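Opinion > At Home > Surfaces and Walls

We use cookies to remember your settings and to count visits. Accept all or Manage choices

Against the quiet room
July 16, 2019

My neighbour Bronwyn Hapeta says that a pattern is like a guest: one is pleasant, two begin to talk to each other, and with three you cannot hear yourself. I have respected her opinion for years, and I painted my first kitchen in a white called Delaunay because of it. I now think she is wrong, or at least wrong for people like me.

A plain room asks a lot from its owner. In my white kitchen I saw every crumb and every cup which was not in its place. I wiped the table before breakfast and again after it. When I moved to the flat in Endell, the former owner had left a flowered wallpaper in the kitchen and a green speckled floor, and I planned to remove both. I asked for a price and it was 1,043 pounds, so I waited. After almost two years I noticed that I was not waiting any more. I liked to sit there.

The usual advice is to choose one strong thing and keep all the rest calm. I understand it, and for a shop window it is good advice. But at home we don't look at everything together. We look at the table when we work at the table, and at the wall when we are tired of the table. Tartan on the walls and a famous painting on the mat can live together, I believe, if the ground between them is pale. A marbled surface is very good for this. It has its own drawing, the veins and the clouds, but it speaks softly.

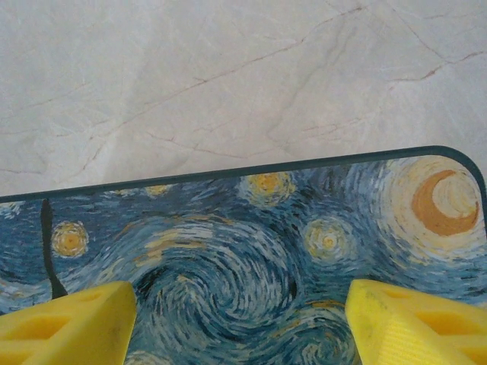
Van Gogh's night sky on a mat, with the marble behind it.
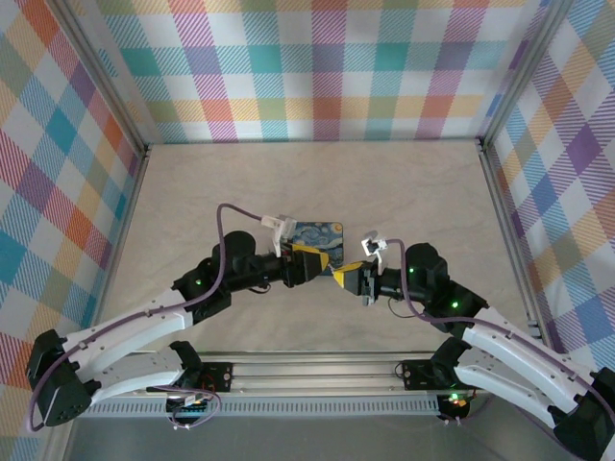
Bronwyn will answer that a mat with a painting on it is a souvenir and not a serious object. Perhaps. I bought mine in September in a small shop, Hilimska, and I have used it every day after that. A print in a frame I would stop seeing in a month. On a table I move it, I put my work on it, and each time I meet the picture again from another side.

I don't say that everybody must have plaid walls. I only ask that we stop calling a room "too much" before we have spent an evening in it. My flowers are staying, and the money for the wallpaper man I have already spent on a chair – striped.

Filed under: Pattern, Colour, Readers' views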